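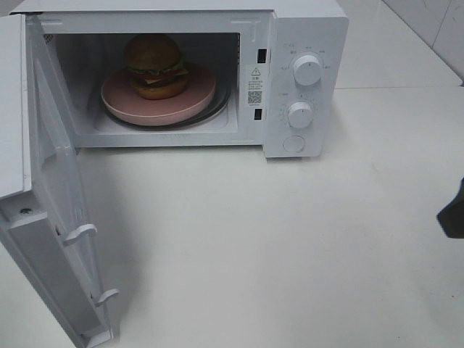

Is a reheated lunch a proper lunch? Of course it is, and I'd put Tuesday's stew on its second day up against most cafés.

I ate leftovers at my desk in Taltenholm for years and loved it — dal, cold rice brought back with a spoonful of water, my neighbour Évan Ferrand's leek pie!

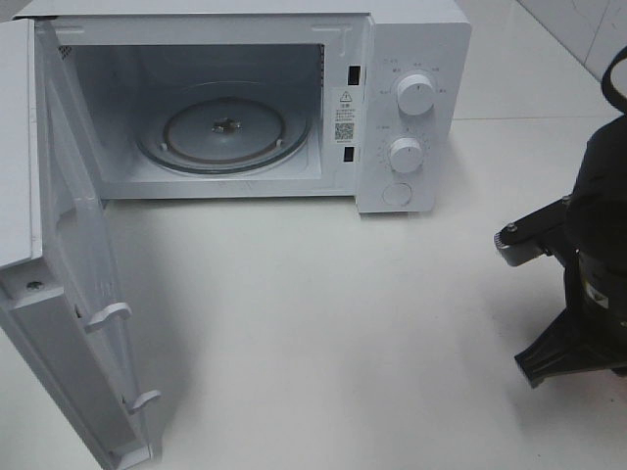
Stews get deeper overnight, and so does anything with cumin in it. Give it 2 minutes, stir, then 2 more, and please put a lid on. A sandwich on the high street costs more than my whole pot of lentils did in July, and it never smells half as good at five to one.

So cook too much tonight. Go on — fill the big pan.

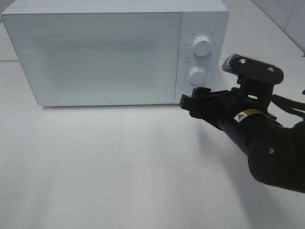
A white microwave with a mesh window in the door.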